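Subject: Re: [gisgate-cells] Draft rule 31, handing tools to the arm
From: Calum Lennox

On Wednesday Pui-shan Hsiao wrote:
> Rule 31 says a tool counts as gripped when "the fingers are at
> the tool." Can we keep that wording? Everyone knows what it means.

Everyone does, and we all know something different. My cat is at the door. I'd want both pads on the handle, in writing, before anyone lets go or the arm moves. One pad touching is a neighbor -- it isn't a grip.

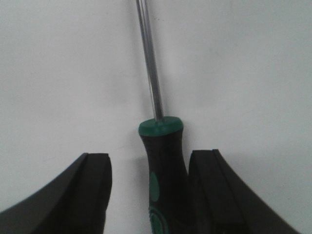 Yu-ting Kwan thinks both pads is still too loose, and would add a two-second hold at low force before any lift. Fine by me, if it goes in the rule itself and not in a footnote on page 2.

Also, please strike "where practical." After nearly 3,000 words of draft, I have yet to meet a shift that found anything practical.

Comments to the list, please -- my inbox is not a standards body.

Calum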